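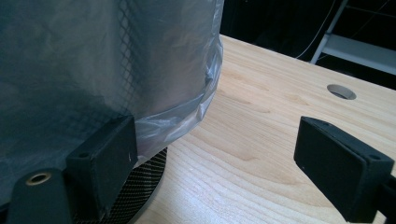

3.2 Liner use and the replacement of bags at the desk

The second part of the survey concerned the plastic liners which are put into small office bins. In the literature on workplace waste the liner is usually treated as a part of the collection system and is not measured separately. We considered that this is a weakness, as in offices where the waste is mostly dry the liner may be changed many times without ever being full. The questions of this section are therefore how often a liner was removed, in what state of filling it was removed, and who took the decision.

Two office buildings took part. The first one, Haritance House, is occupied by several small firms and has open-plan floors. The second one, called here the Trokham building after the street where it stands, has mainly single and double rooms with doors. In both buildings the cleaning was done by the same contractor, Aguiar, under contracts which were similar in wording but not identical. The contract for Haritance House demanded that "all receptacles are emptied and relined each evening". The contract for the Trokham building only demanded that the receptacles are "kept in a clean condition". This difference was not planned by us, but it became useful for the comparison.

In total 109 desk bins were included, and each of them was followed for 35 working days, beginning in March. Bins in kitchens and toilets were left out, and so were the large paper containers in the corridors. The desk bins were of several makes and ages. Some had solid walls and others were of wire mesh, where a thin translucent bag leaves the pattern of the mesh visible through it and is folded over the side in a loose lip (Figure 4). Bins of both types were lined with the same bags, which were bought from the supplier Pluder in cartons of 4000.

Figure 4. Black wire-mesh wastebasket with a thin liner bag, on a wooden tabletop.

The filling was noted by the cleaning staff on a card with five levels: empty, a few items, up to half, over half, and full. We had first planned to weigh the bags. During the pilot week it became clear that weighing made the evening round too long, and that the scales were not precise enough for a bag containing one envelope and a tea bag wrapper. The card was then used alone. Unathi Kruger, who supervised the evening team in both buildings, helped us to formulate the levels so that they could be judged with one look and without touching the contents. The level "a few items" was her proposal, and it was the level that was chosen most often in both buildings.

At Haritance House the liners were changed on nearly all evenings, as the contract foresees. In most of these cases the card showed "a few items" or "empty". It was surprising for us that also empty bins were relined. When we asked about it, the cleaners gave two explanations. The first was that an old bag looks used, even if there is nothing in it, and that complaints come from the look of the bag and seldom from a smell. The second was of a practical kind: when the bags of a row of desks are changed one after another, it is quicker to change all of them than to stop and examine each. We find both explanations reasonable, and we do not wish to present the practice as carelessness.

In the Trokham building the picture is more mixed. The contents of a bin were often tipped into the collection sack and the same liner was left in its place for several days. Changes were concentrated on bins in which food had been thrown. In the rooms with one occupant the liner stayed longest, and some occupants told us that they prefer to have no liner. In the shared rooms the habits were closer to those of Haritance House. Whether this comes from the number of users, or from the fact that shared rooms are more often used for lunch, cannot be decided from our data.

The type of bin had a smaller influence than we had expected. Before the study the facility managers of both buildings held the opinion that mesh bins need a liner in all cases, as small pieces of paper and crumbs would otherwise fall through, while the solid bins could do without. In practice, the cleaners treated both types in the same way. One cleaner mentioned that in a mesh bin a torn liner is noticed sooner, and another one that a bag which is too wide for its bin takes longer to fold at the rim. These remarks were collected in free conversation and they were not checked in a systematic way.

Some limits of the material should be named. The cards were filled in by the same persons who changed the bags, and it is possible that they judged the filling a little higher on evenings when they had already decided to change it. We compared a small number of cards with our own judgement, made directly afterwards, and the agreement was good for the lowest two levels and weaker in the middle. Furthermore, absence from the desk was not recorded. A bin marked "empty" may belong to a person who was on holiday, or to a person who carries all of his or her waste to the kitchen. For the consumption of liners this makes no difference, but for the understanding of habits it does.

The consumption of liners followed the wording of the contract more closely than it followed the amount of waste. For this reason the trial described in section 3.3 left the desks and the bins as they were, and changed only the instruction that was given to the evening team.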